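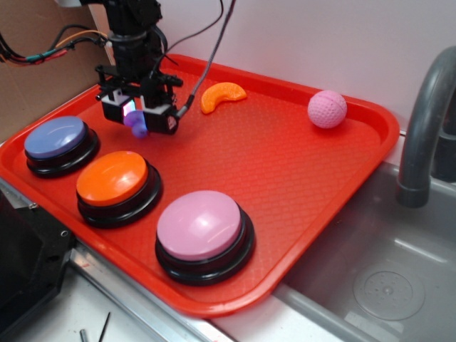
We use cookies to make this site work and to see which posts people read. Accept / Manage settings

6 min read

I've been threatening to write about the tray for months, mostly to my sister, who has heard enough about the tray. So now you lot can have it.

Some background for the newer readers. When we moved into the place in Zaststead the kitchen was the one room I didn't fuss over. It had a sink, it had a tap, it had a white wall behind the bench that wipes down with a damp cloth, and that was me happy. What I hadn't thought about was how much of the day would happen on the bit of bench beside the sink. It's the landing strip. You walk in the back door with your hands full and that's the first flat surface you meet, so down it all goes. Keys, mail, half a mandarin, a sock. And toys! So many toys, and always the small ones, the ones that don't belong to a set and don't have a box to go home to.

My first go at fixing it was a drawer. I cleared out the second drawer down (takeaway menus, dead batteries, the instructions for a toaster we no longer own) and declared it the toy drawer. It lasted until the Friday of the same week. A drawer is where small things go to be forgotten, and then somebody is crying because they can't find the ball, and you're up to your elbow in it looking for the ball. I do not recommend the drawer.

Then came the basket. I bought a really lovely one from Kokadeo for $43, which I still think is a bit rich for a basket, and it was too deep. Same problem as the drawer but prettier. It's got onions in it now and it's very good at onions.

The tray was Melquiades Becerra's idea. He lives two doors up and he's one of those people who can look at your kitchen for the time it takes to boil a kettle and tell you what's wrong with it. His view is that kids and tired adults only put things away in places they can see into without moving anything. No lids, no drawers, nothing stacked. "Get a tray," he said, and drank his tea, and went home.

So I got a tray. It's red. I mean REALLY red. I stood in the shop with a tasteful grey one in one hand and the red one in the other and thought, well, if I'm going to be looking at it every time I rinse a cup I'd like it to cheer me up. It's got a raised rim all the way round and a little diamond texture on the bottom, and I love both of those things more than a grown woman should. The rim means a ball stays on the tray when somebody bumps the bench. The texture I'm sure was meant for glasses, but it's just as nice under toys.

I've got it sitting on an angle, by the way. My mother straightens it every time she visits and I put it back every time she leaves. Square on, it takes over the whole bench and I can't get a plate down beside it. On the diagonal I get a useful little triangle at the front, and it's just a friendlier way to reach into it from the sink side.

Now, what lives on it. This has been the hard part, because a tray fills up exactly as fast as a drawer does if you let it. The rule in our house is that it holds the things that are in favour at the moment and everything else goes up to the cupboard in the hall. We swap it over when people get bored.

The big round push buttons are the permanent residents. Three of them, a blue, an orange and a pink, each one a shiny dome on a chunky black base, and they are the most pressed objects in the house. Adults do it too. I've watched a man come to quote on the gutters and press all three while he was telling me the price ($1,455, since you're wondering, and no, we didn't). I keep them in a diagonal row down the left because that's the side you get to first, and because if they're all jumbled in with the rest I find myself lining them up anyway.

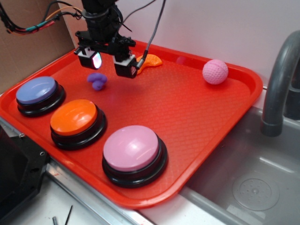 The tray at the moment: buttons on the left, pink ball up the back.

The rest is what I'd call the bits. There's a pink ball with dimples like a golf ball, which is the ball there was all that crying about in the drawer days. There's a flat orange one that we've been calling the orange, although Viven maintains it's a fish and won't be moved on the subject. And there's the little purple one. I couldn't tell you what the purple one is. It's small and lumpy and a lovely sort of lavender, and it came home in a party bag from the Villalobos kids back in December, and it has been lost and found so many times that it's now the most precious thing we own. I once turned the car around for it.

That's the lot. Three buttons and three bits. I've tried it with more and it stops working, and I've got a theory about why, which is that you need to be able to see a fair bit of red. If you can see the bottom of the tray then it looks like a place where things have been put. Once the red disappears it's only a pile with a rim, and people start adding receipts to it.

A few practical things, as I know I'll be asked.

Washing: the whole tray goes in the sink. Tip the bits onto a tea towel, squirt of detergent, use a brush on the diamonds as crumbs get down in there and a cloth just slides over the top. The buttons get a wipe and that's all. Please don't put your buttons in the sink.

Being so close to the tap: yes, it gets splashed. I used to move it along the bench every time I did the dishes and now I can't be bothered, I just give it a quick go with the tea towel after.

Size: measure first. I didn't, and ours only fits because of the diagonal business.

Colour: I've said my piece. Get the red.

I did have a link here to the exact one but it goes to a 404 page now, so they must have stopped making it. Try the outdoor dining section of wherever you shop, that's where mine was hiding, in with the picnic cups. And if you've got a spot like this in your own kitchen, tell me in the comments what's on it, I'm incredibly nosy about other people's benches.

Next time I'll do the hall cupboard. I've been putting it off. There's a jigsaw in there with 200 pieces, or there was when we bought it.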